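ファーンクーム生活文化館だより 6月号

常設体験コーナー「ままごと台所」の用具入れ替えについて

平素より当館の活動に格別のご理解とご協力を賜り、厚く御礼申し上げます。

当館一階の常設体験コーナー「ままごと台所」につきまして、このたび用具の点検および入れ替えを実施いたしましたので、その概要をご報告申し上げます。

同コーナーは、幼児から小学校低学年までのお子様とその保護者の皆様を対象に、食卓の支度と片付けを遊びの中で経験していただく場として開設したものです。前年度の利用者数は延べ1109名となり、開設以来もっとも多い数となりました。プランダムクーム分館からの団体利用が増えたことに加え、雨天時の親子利用が定着したことによるものと考えております。

利用の増加に伴い、用具の傷みも目立つようになりました。特に食材の玩具については、表面の塗装のはがれ、合わせ目の開き、面ファスナーの摩耗が確認され、点検の結果、およそ20点を廃棄の対象といたしました。皿および鉢については、縁に欠けのあるものを取り除き、使用に支障のないものは洗浄のうえ引き続き使用いたします。

新たな用具の選定にあたっては、次の点に留意いたしました。

一、家庭の食卓で日常的に目にする品を中心とすること。
一、幼児の手で無理なく持ち上げられる重さであること。
一、水洗いおよび拭き取りによる清掃が可能であること。
一、色合いが過度に強くなく、食材の色が見分けやすいこと。

食器類は淡い色調のものを基本とし、その上に置かれる果物や調味料の色が際立つよう配慮しております。また、従来は食材のみを箱にまとめてお渡ししておりましたが、今回より皿、鉢、水切りかごを含めた一式を台の上にあらかじめ並べ、お子様がご自身で組み合わせを選べる形に改めました。盛り付けの手本は掲示いたしません。果物を鉢に盛る、水切りかごに移す、皿に調味料を添えるなど、それぞれのお考えでお使いいただければと存じます。

用具の配置につきましては、コーケスバーグ児童室の運用を参考といたしました。同室では、大きな皿を台の奥に、小さな鉢を手前に置くことで、席に着いたお子様が自然に手を伸ばせるよう工夫されております。当館においてもこの考え方を取り入れ、白い天板の台を用いて配置の検討を重ねてまいりました。

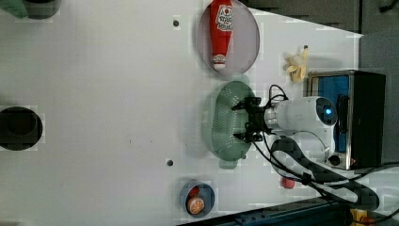

配置の検討と並行して、片付けの手順についても見直しを行いました。これまでは終了時刻に職員が一括して回収しておりましたが、今後はお子様ご自身に、食材と食器を分けて戻していただく方式といたします。棚には品目ごとの絵札を掲げ、文字を読まないお子様にも戻す場所がお分かりいただけるようにいたしました。保護者の皆様におかれましては、お急ぎのところ恐縮ではございますが、お子様が最後まで片付けを終えられるよう見守りをお願い申し上げます。

ご利用にあたっての留意事項は以下のとおりです。

利用時間 午前10時から午後4時まで(正午から午後1時までは清掃のため閉室)
定員 一回につき8組
対象 8歳以下のお子様とその保護者
利用料 無料
申込み 一階受付にて当日先着順

用具は口に入れないようお願いいたします。誤って口に触れた場合は、棚には戻さず、受付横の回収かごにお入れください。職員が洗浄いたします。また、ご家庭の玩具のお持ち込みは、取り違えを防ぐためご遠慮いただいております。

なお、今回の入れ替えに要した費用の一部には、プルイット基金の助成金を充てております。ここに記して謝意を表します。

用具の破損や不足にお気づきの際は、一階受付までお知らせください。ご意見につきましては、コーナー入口に備え付けの用紙にて承っております。

ファーンクーム生活文化館 事業係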